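The second serve, and what comes after it

Nam-gil Jin lost the first set of the qualifier in Carré in a hurry and nobody in the stand looked surprised, least of all his coach. Four double faults. A forehand into the bottom of the net on set point. Then he sat down, towel over his head, and didn't drink anything.

He won the match. That's the short version. The longer one takes in a shoulder, a lost January, a change of racket he regrets and a second serve that had to be built again from the feet up.

Carré is a small event. Clay courts behind a sports hall, one proper stand, a row of poplars that drops bits on the baseline when the wind gets up. Players string their own rackets in the corridor. The draw gets taped to a glass door and people take pictures of it with their phones, then go off to find out who on earth they're playing. Jin had come by overnight train with two bags and a bad neck.

He is not a big man for a tennis player. He gets about the court beautifully, always has, and the backhand down the line is a shot you would pay to watch. But the serve. Everyone on this circuit knows about the serve. You wait for the second one, step in, and hit it back at his shoes.

Pascal Brandes has been coaching him since spring. Brandes talks fast, eats standing up, and has opinions on ball tosses that could fill a long car journey (they did, he drove me back to the station). His view is that the serve was never really the trouble. The trouble was the shot after it. Jin would land off balance, weight going left, and then be asked to play a forehand from somewhere near his own hip. So he served more carefully to give himself time. So the serve got slower. So the forehand got harder. Round and round.

"He was protecting the wrong thing," Brandes said. "You protect the serve, you lose the next ball. And clay, you need the next ball."

What they did about it was dull. Baskets of balls, mornings, no returner. Jin served second serves only, kick out wide, then had to recover to a chalk mark and hit a forehand fed by hand. If his left foot was over the mark it didn't count. The shoulder held. It hadn't held in January, when he pulled out of a tournament during the warm-up and spent most of the month on a physio's table in Starik, watching other people's matches on a tablet and getting, he admits, pretty bitter about it.

He'd changed rackets that winter too. Lighter frame, more power, supposed to help the arm. He hated it. Couldn't feel where the ball was going on the slice, and overhit every return for weeks. By spring he was back with his old ones, three of them, one with a chip in the frame he has been told to get rid of and hasn't.

The second set in Carré was where you could see the work. His opponent, Baptiste Pichon, is a left-hander with a heavy forehand and a local following, and he'd had it all his own way for half an hour. He stepped in on the second serve, same as everyone does. Only now it was jumping up around his ear. He blocked one long. He tried backing up, and Jin drop-shotted him. At 3-2 Pichon had two break points and saw two second serves, both kicked wide, both followed by a forehand into the open court. He stood looking at the mark on the second one for a good while before he wiped it out with his shoe.

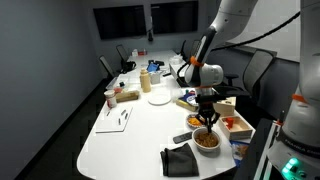

Pichon thought afterwards that he had simply stood in the wrong place all afternoon, and said so to anyone who asked. He'd prepared for the player Jin was last year. He had the old patterns in his head, and by the time he'd got rid of them the set was gone and his legs with it. He added that he still reckons the first serve is there to be attacked, and that he would like another go on a quicker court.

Fair enough. It was no thrashing. The third set went on and on, neither of them holding comfortably, the light going a bit yellow and the wind dropping at last. Jin had a wobble serving for it. Two double faults, old habits, and you could hear the stand shuffle. Brandes looked at his knees. Then a body serve, a short reply, a forehand behind Pichon as he ran the other way. Done. Jin put his hand up, not very high, and went to the net.

Ravinder Dufour, who runs the draw desk and has seen a lot of these, was already rubbing out names when he came off. Court time next morning, first match. Jin asked if it could be second. It couldn't.

He's 44 places short of where he wants to be by the end of the season, a number he gave without being asked and then looked annoyed at himself for giving. Rankings do that to people down here. The gap between paying for your own hotel and having it paid is a handful of matches, sometimes a handful of points, and everybody can recite the sums. Jin doesn't have a clothing deal. He buys his shoes. When he loses early he gets the night train, when he wins he has to find another room, and on a busy weekend the room can cost more than the extra round brings in.

So why carry on? I did ask. He shrugged and said he was playing better than he ever had, which seemed to him a strange time to stop. Then he asked whether I knew anywhere that would still be serving pasta.

Next up is Decha Rojanasak, who is younger, hits flatter and stands right on the baseline to return. Not a nice matchup for a kick serve if the timing's good. Brandes has a plan, more serves to the body, fewer out wide, and make him bend for everthing. They went out to practise it on the back court while the main stand was being swept, Brandes returning in his ordinary trousers.

The first few were awful. One hit the fence on the full. Jin said something to himself in Korean, bounced the ball, moved his front foot an inch or so and tried again. That one went in, kicked up at Brandes's chest, and he got the frame on it and sent it over the poplars.

They had to stop and look for the ball. It was a new one and they'd only bought the one tin.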